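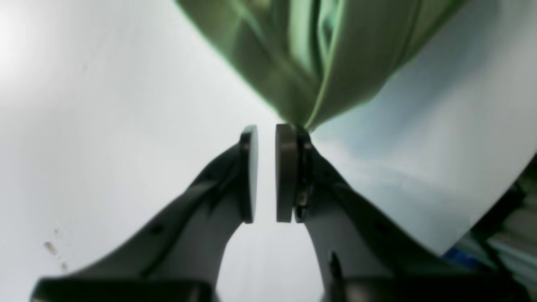 What is the best way to fold a thin T-shirt so it stays flat in a drawer?
Fold it lengthwise in thirds, sleeves in, then in half from the hem. Smooth the cloth after each fold.

n_taheri
Thirds leave me a ridge down the chest on light jersey. Has anyone compared it with a plain half fold? Drawer is a Trinetti, shallow.

bijan_h
Half fold, then half again. Two creases total, both off the center of the chest. I did 168 shirts this way for a school sale in January and had few complaints.

G.Azimi
Disagree. The half fold puts a crease straight down the front unless you fold sideways first. Thirds are fine if the sleeves lie flat and do not overlap. The ridge comes from the sleeves.

n_taheri
Sleeves do overlap on mine. Will try shorter tucks.
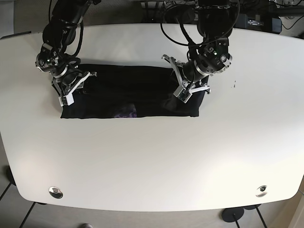 elaheh.m
Surface matters more than the pattern. I gave up folding on the bed years ago, as a mattress gives under your hands and the corners drift. On a hard, smooth top like the white one here, black cloth shows its outline clearly and you can check that the lower edge is straight before making the next fold. Pull from the two ends at once. Pulling from one end skews the hem.

bijan_h
Agree on the hard surface. Dark cloth on a dark counter is hopeless.

G.Azimi
A bed is adequate with a board on it. I use a Prerkis shelf, 4 shirts to a stack. Any more and the bottom one gets pressed.

elaheh.m
The board slides on the cover. Tried it.

G.Azimi
Put a towel under it.

n_taheri
Result: sleeves tucked short, folded in thirds on the kitchen table. The ridge is fainter on the cotton ones. The rayon still marks, so those are going on hangers.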